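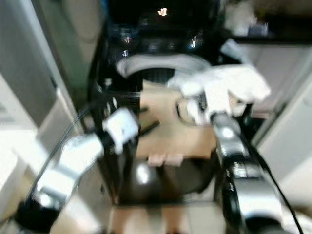
Foto: Skustwood/Werkstatt Briltholm

Startseite Wissen Tiere Technik Mitmachen
Technik > Roboter > Wenn etwas schiefgeht

Warum blieb der Roboter stehen?

In einer Werkstatt in Briltholm übt ein Roboter das Aufräumen. Er hat zwei Arme. An einem sitzt ein Greifer, am anderen eine Hand mit mehreren Fingern. Das Projekt heißt Skustwood, und die Arme hat die Firma D'Amico gebaut.

Im November gab es dort einen Fehler. Der Roboter sollte nach einer Kiste greifen. Der linke Arm fuhr los, aber er hielt nicht dort an, wo er sollte. Er fuhr 9 Zentimeter zu weit und stieß gegen eine Schranktür. Dann blieb der ganze Roboter stehen. Auf dem Bildschirm erschien die Meldung „Fehler 782“. Verletzt wurde zum Glück niemand. Die Tür bekam eine Delle.

Woher weiß ein Arm, wo er ist?

Mach einmal die Augen zu und tippe dir mit dem Finger an die Nase. Das klappt meistens. Dein Körper spürt, wie weit dein Ellbogen gebeugt ist. Ein Roboter spürt das nicht von allein. In seinen Gelenken stecken deshalb kleine Messgeräte, die man Drehgeber nennt. Sie messen, wie weit sich ein Gelenk gedreht hat, und schicken die Zahl an den Computer. Der rechnet aus, wo der Greifer gerade sein muss.

In Briltholm saß am Drehgeber im Ellbogen eine Schraube locker. Das Messgerät rutschte beim Fahren ein kleines Stück mit. Die Zahl, die beim Computer ankam, war zu klein. Der Computer dachte also, der Arm sei noch nicht am Ziel, und ließ ihn weiterfahren.

Warum hat er überhaupt angehalten?

Dafür gibt es eine zweite Sicherung. Die Motoren merken, wie viel Kraft sie gerade brauchen. Drückt der Arm gegen eine Tür, brauchen sie plötzlich viel mehr als vorher. Dann schaltet die Steuerung ab, und Bremsen halten die Gelenke fest. Das nennt man Schutzhalt. Außerdem gibt es einen roten Knopf, den Not-Halt. Den kann jeder drücken, der im Raum ist.

Ein Schutzhalt hat einen Nachteil: Er kommt erst, wenn der Arm schon gegen etwas drückt. Darum darf während der Fahrt kein Mensch zwischen den Armen stehen, auch nicht kurz.

Was wurde danach geändert?

Die Schraube wurde festgezogen und mit Lack markiert. Ist der Lackstrich gebrochen, hat sie sich gedreht. Außerdem sitzen jetzt in jedem Ellbogen 2 Drehgeber. Sind sich die beiden nicht einig, fährt der Arm gar nicht erst los. Vor jeder Übung gibt es eine langsame Probefahrt. Alles zusammen dauert ungefähr 16 Minuten.
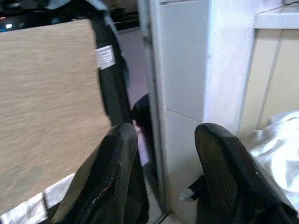
Eine Leserin aus Posden hat uns geschrieben, sie finde die Probefahrt wichtiger als das zweite Messgerät, denn auch zwei Geräte könnten gleichzeitig kaputtgehen. Bei ihr in der Schule werde der kleine Roboter vor jeder Stunde einmal ganz langsam bewegt, und dabei sei schon ein eingeklemmtes Kabel aufgefallen.

Zwei gleiche Fehler zur selben Zeit sind selten, aber möglich. In Briltholm macht man deshalb beides.

Wörter zum Merken

Drehgeber: misst, wie weit sich ein Gelenk gedreht hat.
Schutzhalt: Der Roboter stoppt von selbst, wenn etwas nicht stimmt.
Not-Halt: Ein Mensch stoppt den Roboter mit dem roten Knopf.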